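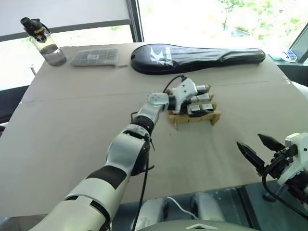
Jinix at the loading bench: multi-fingered hand on the left arm at the wooden rack, two-finger gripper on the right arm.

Drullik bench recordings, README

Version notes last touched February 23, 2019

Hi, and thanks for opening the README before the zip file. I put this set together at Nirnitura, where I've worked the loading bench longer than I've worked with robots, so you're getting a bench person's README. If you want the math, it's in the docs folder and somebody smarter than me wrote it.

What's in the set

Drullik is 472 recordings of Jinix, our two-armed robot, doing rack work at the Khattak site. Rack work means picking parts up, putting them into a slotted wooden rack, taking them out again, and moving the rack when it needs moving. Each recording is one try at one job. Some go well, some don't, and both kinds are in here on purpose (please don't filter out the bad ones and then write to me that the robot is great).

Each recording folder has:

video from the head of the robot
arm and hand positions
a notes file, written by whoever was on the bench
a result, which is one of: done, done with help, stopped

The notes file is the part I'd push you toward. People wrote what they saw in their own words and I left it alone, spelling included. You'll get things like "thumb came in too early again" or "fine but I would have turned the rack first." The first one is useful if you're training something. The second one is useful if you're ever going to ask a person to stand next to it.

Who recorded it

11 of us took turns, all regular bench staff. No names in the files. Each person picked a two-letter code that isn't their initials, and I don't keep a list matching the codes to people. That was a condition from the floor and I thought it was a fair one. The recordings were never used for reviews or for timing anybody, and the license says you can't use them for that either. Read that paragraph, it's short.

Everybody could say no to a session. Two people dropped out partway through and asked for their notes to come out, so there are recordings with a blank notes file. Treat those as missing, please, and don't guess.

What the job was before

You stood at the bench, you filled the rack, you slid it down, you took the next one. I did it for years and didn't mind it, but my wrists did. You got a rhythm going and could talk to the person next to you the whole shift. I mention the talking because it's one of the first things people brought up when we asked what changed.

What the job is now

Jinix does part of the filling. One of us sets up, watches, steps in, and writes the notes. On a good run that's easier on the body, no argument from me. It's also a different kind of tired. You're looking closely at somebody else's hands for a long stretch, and you can't let your mind drift the way you could when the hands were yours. A few of us went home with headaches in the first weeks, so we went to shorter turns, 50 minutes and then swap out. That helped a lot! If you're planning something like this, start with the short turns. We should have.

The pay question came up in December and I'm not going to pretend it's settled. Watching and correcting was put down at first as "light duty," at the same grade as loading. Several of us felt that somebody who can tell you why a grasp is about to slip is doing skilled work, and the grade sheet is being looked at again. I'll update this section when there's something to update.

Also, the new people. Somebody who starts now learns the robot before they learn the parts. I think that's backwards – you judge a placement better if you've done a few hundred yourself – so for now every starter gets hand loading first. It costs us time and I'd keep it even if they made me fight for it.

How to read the results

"Done" means the person on the bench was happy to pass the rack along. It doesn't mean fast. It doesn't mean every part went in on the first go.

"Done with help" covers a lot of ground, from a nudge to the rack all the way to a person taking over half the job. The notes usually say which. I wanted more levels here and got voted down because nobody liked stopping to choose between them.

"Stopped" is any time the person hit stop, for any reason. We never asked anyone to justify a stop and I'd rather have too many. Don't read a high stop rate as a bad robot or a jumpy person.

Known problems

The bench is next to a window. In bright daylight the back of the picture washes out, so if your model leans on the background it's going to have a bad time.

The hand often covers the slot it's working on. From the head view you can lose sight of the upper rows right when you care most. Use the position data to fill in.

The two ends of the robot are different tools, a hand on one side and a gripper on the other. Please don't mirror the video to get extra data. I've seen it done, and you end up with a robot we don't own.

Six recordings have notes pasted in from the wrong session. They're listed in errata.txt and I've left them in place so the numbering holds.

What I'd ask you not to do

Don't use this to work out how many people a bench needs. It wasn't collected for that, there's no hand-loading comparison in it, and I've already turned down one request along those lines. There are tries in here from people who had never stood near a robot before that morning, sitting side by side with tries from people who had the hang of it.

Getting the files

Unzip, then open start.txt first. Keep the folder names as they are or the scripts won't find the notes. If you publish something, cite it as the Drullik bench recordings, Nirnitura, Khattak site, and send us a copy in plain language if you can. We pin them up in the break room and people do read them.

Corrections go in the issues page. I check it at the end of my shift.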